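The Joy of a Folded Shirt
Feb 26, 2019

The woman behind the Handance folding classes wants you to like your laundry, and after an afternoon with her I think I do! She starts every class with a shirt in a heap.

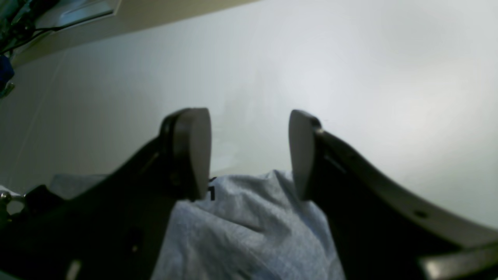 "I love a mess," she told me. "You get to feel the cloth before you do anything clever with it." She began folding during slow evenings at Raveck, a menswear shop, where she had 99 shirts to get through before closing (she still remembers the number).

Her T-shirt method takes 2 folds and a lot of smoothing. "Lay it flat, sleeves out, and bring the hem up first. Everyone goes for the sleeves!" 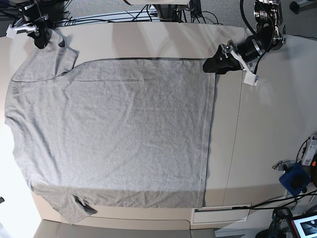 She learned the hem-first way from an aunt, and she'll happily talk about it for 15 minutes. Soft gray knits are her favorites, the ones that roll up thick and a little lumpy. "They don't have to be perfect. They have to fit in the drawer."
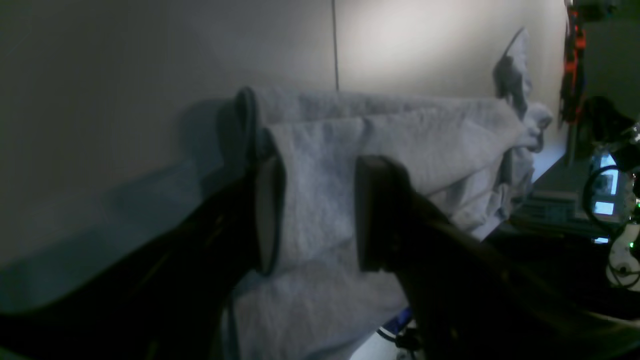

On collars

Collars get her really going. "Find the label, then let the collar fall where it wants," she said. "After that it's all in your fingertips."

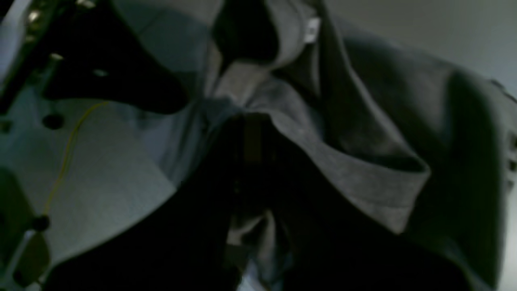 How long is a beginner class?
Each one runs 30 minutes, and you bring your own shirts.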